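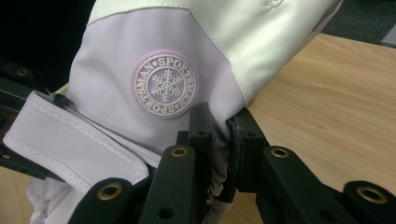 Mittens, then, as I promised the list before the holidays and then didn't get round to. I have spent most of the past week on the winter things for the Drodton box, and I want to set down what I've learned about washing padded ones while it is fresh in my head, as several of you wrote to me in September asking whether they could go in the machine at all. They can, mostly, but do look first at anything stuck on the outside. The pale lavender one I have been fussing over has a round rubbery patch with a snowflake in the middle and SPORTSMAN in raised letters, once along the top and once again along the bottom, and patches of that sort do not like heat. I had one go tacky on me years ago on a radiator (a child's mitten, a very loved one, and I was not forgiven for a long time). So it's a cool wash, inside a pillowcase with the end knotted, and no radiator, please, however cold your kitchen is.

The next thing is the straps. If a mitten has a padded cuff strap, open it right out before you wash it, because the grit sits in the fold and you will only find it again when the rest is clean. I go along the stitching with an old toothbrush and a little plain soap. White topstitching shows everything, and a grey line of stitching makes a perfectly good mitten look tired. It takes a few minutes and I find it quite restful with the radio on.

Drying is where people lose heart. A thick padded glove feels dry on the outside long before the middle has caught up, and if you bag it then it will smell like a pond by the time anybody opens the box. I put a wooden spoon up the inside, stand it in a jar, and turn it whenever I pass. Allow a good two days, and a third if you are in any doubt. Somebody on the old list swore by newspaper, which does work, but it left print on a cream lining of mine and I have never gone back to it.

Now, to the message that came round while I was still up to my wrists in suds. I'll put the relevant bit in again for those who joined after it went out:

> Dear all,
> We are at 80 pairs for Drodton so far, which is very good going,
> and the box from Winum is still to come. The trouble is the singles.
> There are 28 odd gloves in the bag under my stairs and I haven't the
> heart to throw them out, but I can't send a family one glove either.
> Also could we please agree on how pairs are to be fastened together?
> Last time we had safety pins, string, freezer clips and in one case
> a hair slide, and it took two of us a whole evening to undo them
> all. Ideas very welcome.

On fastening, I am firmly for a loop of wool through the cuffs, tied in a bow. Pins leave holes in anything with a waterproof layer, and I have pricked myself on other people's pins more often than I care to say. If there is a loop or a bit of elastic at the cuff, use that and leave the fabric alone. A bow can be undone by cold fingers, too, and most of these gloves will be tried on in a draughty hall by somebody in a hurry.

As for the singles, please don't throw them out yet. I keep mine in a basket on the table when I'm sorting, and each one comes out and gets laid down flat by itself, palm up if it's a work glove, so that I can see the size of the hand and not be fooled by a folded thumb. It sounds slow and it is slow, but I have found four pairs that way in a bag I had been told was nothing but odd ones. They had simply been washed a different number of times, so that one had faded and its partner hadn't. Do it by daylight if you can! Lavender and grey are the same colour under my kitchen lamp, and I have married up some very unlikely couples after tea.

Keep the thin gardening and work gloves apart from the proper winter ones from the start. I know they seem to belong together, both being gloves, but they go to different people. The Drodton box is for warmth. The thinner sort go to the allotments at Fuvorska, where they are always glad of them, and where, I'm told, an odd glove is no trouble at all because it's always the same hand that wears through first.
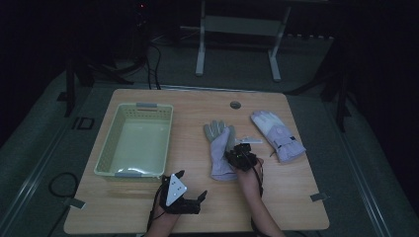 Ozoliņš wrote back to me privately on that last point, and has said I may share it: the allotments would take any single work gloves we have, left or right, so long as the left ones are bagged apart from the right ones, but they have no use for ski gloves or mittens, which are too bulky for handling seed trays, and last winter's were still sitting on the shelf in the shed come spring. So that settles the thin ones, and I am very pleased about it. Could whoever has the bag under the stairs pull out the work gloves and put them to one side? I can collect.

That still leaves us with the odd winter ones. My own thought is to bring them all together in one place before we give up on any. Half of us have been sorting at home, and it is quite possible that the left hand is in Winum and the right hand has been under the stairs all this time. If everyone who has singles could send me a line with the colour, the size and any maker's name, I will make a list and post it here, and we can see what turns up. Please say which hand it is as well. I forgot to do that on my last list and it caused a good deal of posting things back and forth for nothing.

A few small matters while I have you. The wool for tying is in my porch in a blue bag, help yourselves, it doesn't want to come back. The big boxes from the chemist hold 50 pairs if they are laid heel to toe and not stuffed, and they are lighter to lift than they look. I have 12 paper labels left over and will pop them in with the wool. And if anybody has a waterproof spray they like, do tell the list, as the one I used to buy has changed and now leaves a white bloom on anything dark.

I had meant to say something about zips too but this is long enough already, and I have two mittens on spoons that want turning.

Warmest wishes to you all, and thank you for the parcels, they have been lovely to open

11 January 2022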